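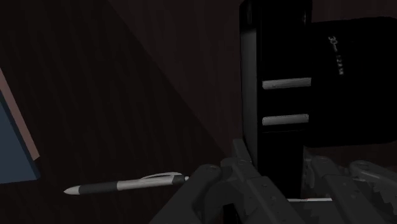

Tahsin Saha wrote back that a simulated table proves nothing about a table in a shed, and that a gripper which closes neatly on a rendered object has only shown that the renderer allows it. We quote the remark early because we agree with most of it, and because the rest of this section tries to find out how much of it holds for our own build.

Figure 3. View from the simulated wrist camera, with the gripper at a black device that resembles a camera. A pen lies to the left of it.

4.2 Simulation before the arm

The Wernum arm was put together in a shared workshop in Vedby over one winter, mostly from parts its builders already had. The simulated copy came later and was meant to save time. Whether it did is open to question. Haruna Aoki entered the link lengths by hand from the real parts, and the finger friction was simply picked until the fingers stopped slipping. A value chosen that way will give good grasps in simulation, and we would not read much into them.

We ran 818 simulated attempts with household and desk objects under changing light. The dim setting in Figure 3 was kept on purpose. Most home builds we have read about are tested under a bright lamp on a pale surface, and their reported success tends to be the success of the lamp. A dark object on a dark table, with a broad shadow lying across it, is closer to what a workshop bench offers in the evening. Glossy black faces give the depth estimate very little to work with, and pale things such as a pen barrel can draw the detector away from the target.

Of these attempts, 400 ended with the object held for the full test period. That is a poor rate, and we report it without the usual filtering of "invalid" starts. Esther Okoth argued for dropping the runs in which the object began partly outside the camera view. We kept them. A real arm does not get to drop them.

On the bench we could afford only 100 attempts, 30 of them in low light. We do not give a single transfer score, as the two sets of objects were not the same and the real fingers had been filed down in June, after the model was made. Anyone who wants to compare the two should first measure the fingers again - we have not done so.

What the simulation did well was find mistakes in our own code. A sign error in the wrist rotation showed up in the first hour, and on the real arm it would have cost us a motor. This is a modest use for a tool that is often sold as a replacement for bench time. Precious Dagdag has since moved the grasp planner to the Wukbridge controller, and the timing results for that version are given in Section 4.3.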